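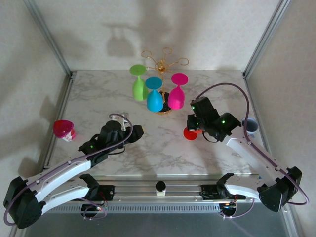

A stemware rack is a holder for drinking glasses that have a stem and a foot, such as wine glasses and goblets. It supports each glass by the foot, with the bowl hanging below. Racks are found in homes, bars and restaurants, and may be fixed to a ceiling, a shelf or a wall, or made to stand on a table. Tabletop racks are often shaped like a small tree, with wire loops branching out near the top of a central post and a round base at the bottom; glasses hung on one have their flat feet uppermost. The terms glass rack, glass hanger and stem rack are also used, though glass rack can also mean the divided crate used in commercial dishwashers.

History

Stemmed glasses were long kept upright in cupboards or on open shelves, where they took up a good deal of room and gathered dust in the bowl. Slotted boards for hanging them came into use in taverns and private houses at different times in different regions. In the port town of Clombridge, inn inventories list "glass boards" fixed over the serving counter. Each was a plank with slots sawn in from the front edge, and the longer ones had 11 slots. Boards of the same pattern were used in the wine-growing district around Inditz, where they were hung in cellars as well as in public rooms.

Metal racks became common once wire could be bent and plated cheaply. The Thambiah works sold a ceiling rack made up of separate rails, so that a bar could add to it as its stock of glasses grew. The largest set in its catalog held 600 glasses. Small racks for the home followed, first as rails for the underside of a kitchen cabinet and later as freestanding models.

Types

Under-shelf racks are made up of parallel rails. The foot of the glass slides in above two neighboring rails and the stem passes down through the gap. Several glasses can be stored one behind another in each channel, but the ones at the back cannot be reached until those in front are taken out.

Ceiling racks work in the same way on a larger scale. They are hung over a bar on rods or chains, and the fixings have to carry the weight of the glasses as well as that of the rack.

Wall racks hold one or two rows of glasses, often below a shelf for bottles. The Ellside pattern, a wooden wall rack with 2 rows of open slots, is still made by small workshops.

Tree racks stand on a counter or table. They hold few glasses and are used mainly for display or for drying. Each glass has its own arm or loop, so any one of them can be removed without moving the others.

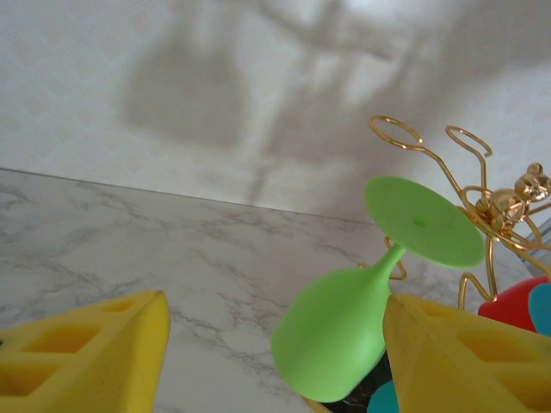
A green stemmed glass, bowl downward.

Dimensions

The gap between rails must be wider than the stem and narrower than the foot. Glasses with very small feet may slip through a rack made for large wine glasses, and thick stems may not enter a narrow one. Space is also needed between channels so that the bowls do not touch. Red wine glasses, which have wide bowls, need more space than flutes.

Use and care

Hanging keeps dust out of the bowl and lets water drain after washing. It also keeps weight off the rim, usually the thinnest part of a glass. Critics of open racks point out that grease and smoke settle on the outside of the glass - a common complaint where a rack hangs near a stove.

Plated wire may rust where the finish has worn away, and wooden slots can swell in damp rooms. In a large bar with 1000 glasses or more, only those in daily use are normally hung, and the rest are kept in divided crates.

See also

Drinkware
Goblet
Plate rack
Wine rack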